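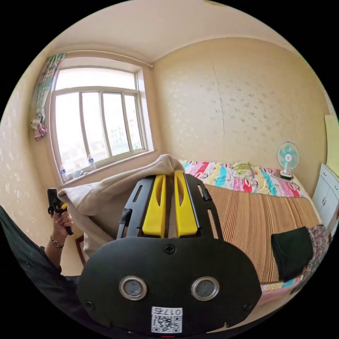
Home News Business Schools Archive Contact

Lollgate to buy hand-held grippers, puts off robot again

3/29/25

Lollgate, the laundry and home-help firm that has been about to own a robot for three budgets running, will spend this year's equipment money on hand-held grippers instead. They are squeezed by people, who are already on the payroll.

The firm approved 20 of the tools at $900 apiece. Staff will use them to pick up and fold clothes in ordinary bedrooms, and the recordings will go toward training the arm Lollgate hopes to be able to afford later. The arm has its own line in the spending plan. The line says "June," with no year.

"We looked at the price of the arm, and then we looked at the price of the arm's service contract," said operations manager Polyxeni Tzavaras. "Then we had lunch."

Two suppliers bid. Makris offered a lower price per unit but charged extra for chargers, cases and spare fingers, and its quote ran to four pages of things a buyer might have assumed were in the box. Motine's bid had the spares in it and won.

Gerasimos Liapis, who keeps the books, asked for $2000 to be held back for replacement fingers. He got it after reporting that the two trial units had gone through a set each on sweatshirts alone. Hoods are the trouble, he said, and drawstrings are worse.

Trial users were asked to rate the grippers for comfort. Magdalini Kouris, who wore out one of the sets, said hers was fine for the first hour and that she would like it noted she can fold a sweatshirt in a few seconds with her hands. It was noted.

Lollgate wants 98 hours of usable folding before it talks to arm vendors again. Tzavaras would not guess how long that will take, as "usable" is still being argued over with the software people at Proso. Inside-out sleeves are the main point of dispute.

Delivery is due in two batches. Socks are not in this year's budget.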